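The Long Way to Hernthorpe

So my aunt left me a piano. She didn't leave me the house or the car or the good knives, she left me the piano, and it was sitting in a church basement in Hernthorpe, which is 2,244 miles from my apartment. I know that because I looked it up the second I got off the phone, and then I sat on my kitchen floor and ate cereal out of the box.

I don't even play! I took lessons for one winter when I was nine, from a lady called Mrs. Texier who smelled like cough drops and rapped the lid with a pencil whenever I sped up. I always sped up. My aunt used to sit in the hallway during my lessons and hum along to whatever I was wrecking, and I guess she decided from the humming that I had promise.

The moving company wanted $2,881 to bring it to me. I had $2,000, and that was with the Christmas money my dad still sends in a card like I'm in middle school. I told the guy on the phone I'd think about it, and he said, "Ma'am, it's an upright," like that settled something.

So I got on a bus in February. My plan (I'm calling it a plan) was to go see the thing, play one song on it, and sell it to the first person who asked.

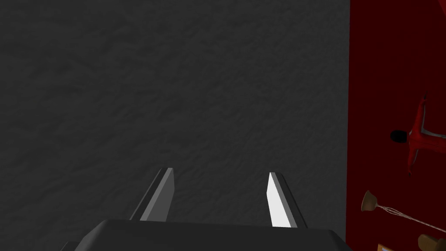
The bus broke down outside Fiveck, because of course it did. We all got herded into a diner with one working heater, and I ended up in a booth across from an old man in a very nice hat who introduced himself as Rosario Guerra and asked me where I was headed. I told him. I told him the whole thing, the cereal and everything, and he listened like it was the ball game.

"What song?" he said.

"Excuse me?"

"You're going all that way to play one song. What song?"

And you know, I hadn't picked one. I only knew the one, this little waltz with a name I never learned, and I only knew the first half. I hummed it for him over my pie. He shut his eyes. Then he hummed the second half right back at me, slow, tapping the table with one finger, and I got goosebumps all the way up to my ears.

"My wife's," he said. "She was from Asovska. Everybody's grandmother there played it at weddings." He made me hum it with him until I had it, start to finish, and when I sped up he rapped the table with his spoon.

They fixed the bus a little after midnight. He slept the rest of the way with the hat over his face, and he got off two stops before mine without waking me up, so I never got to say thank you.

The piano was uglier than I remembered, and the low D stuck. I played the waltz anyway, all of it, in my coat, with the church secretary pretending to sort hymnals behind me. When I was done she asked if I was the niece who wanted to sell.

I said no, that must be some other niece, and could I please use her phone to call a moving company.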